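本目录存放 Prothero 家常菜谱集的纯文本版本。菜谱由 Oona Salminen 录入，Trefor Gethin 校对，最近一次整理是 2023年1月9日。

## 目录结构

- `recipes/`：菜谱正文，一道菜一个文件
- `units.md`：单位换算表
- `glossary.md`：食材名称对照
- `scans/`：手写原稿的扫描件，按页码命名
- `CHANGES`：修改记录

正文共 47 份，其中 11 份只有用料，没有做法。原稿就是这样，我们没有补写。文件头里标了 `partial: yes`，检索时可以用这个字段过滤掉。

## 来源

原稿是一本横格练习本，外加夹在里面的散页。散页大多没有标题，录入时用第一样用料当文件名，所以会出现 `flour-2.txt` 这种名字。后来认出是哪道菜的，在 `title` 字段里补了正式名称，文件名不再改，免得旧链接失效。

有几页抄自 Trarnville 本地的一份油印小册子，小册子本身没有找到。这些文件的 `source` 写作 `trarnville-booklet`，转用前请自行核对。

## 文件格式

每个文件开头是字段区，空一行后接正文。编码一律为 UTF-8，换行用 LF。

```
title: 奶冻
serves: 4
source: notebook
partial: no
checked: TG
```

`serves` 为空表示原稿没写人数，请不要按用料推算后填进去。`checked` 填校对人的姓名缩写，没校过的留空。

## 单位

原稿里“杯”的用法前后不一。前半本的杯指茶杯，后半本改用量杯，分界大致在面包那一节。正文保留原字，换算放在 `units.md`，两种杯分列。

烤箱温度原稿多用“小火”“中火”“旺火”，没有度数。Virkura 版曾经给每道菜加过摄氏度，后来发现同一个“中火”对应了好几个数，这一版全部撤掉了。

## 已知问题

1. `custard.txt` 与 `custard-2.txt` 用料相同，糖量不同，暂时都留着。
2. 酵母没有注明鲜的还是干的，`glossary.md` 里有一条说明，正文未动。
3. 腌菜部分的盐量有涂改，录的是涂改后的数字，涂改前的写在 `note` 字段。
4. 十二月新增的 2 份汤谱还没有对照扫描件。

涉及腌制和罐藏的菜谱只作资料保存，没有按现在的食品安全要求检查过，请勿直接照做。

## 牛奶和奶制品

原稿写“奶”的地方一律按全脂牛奶录入，原字写在 `note` 里。写“酸奶”的有时指发酸的牛奶，用在松饼和苏打面包里，这类情况单独标了 `sour-milk`。 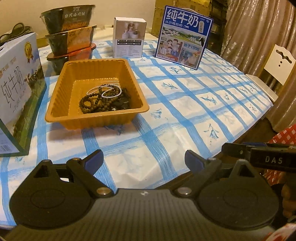
Trefor Gethin：奶冻那份我按原稿的量试了，凝得太软，倒出来立不住。我怀疑“两匙”淀粉指的是满匙，后面布丁那页同样的奶量用的是“两满匙”。建议在 note 里提一句，正文别改。

已照此处理，见 `CHANGES`。

## 修改与提交

录入错误请直接改正文，并在 `CHANGES` 末尾加一行，写明文件名和原稿页码。对原稿内容有疑问的，写进 `note`，正文不动。新菜谱不收，这个目录只对应那本练习本和散页。

Trallora 上的镜像每次整理后手动更新，两边不一致时以本目录为准。

## 使用

文字部分可以自由复制、打印和改编，注明出自 Prothero 菜谱集即可。扫描件请勿单独转载，其中几页背面有私人信件的内容，还没有遮盖完。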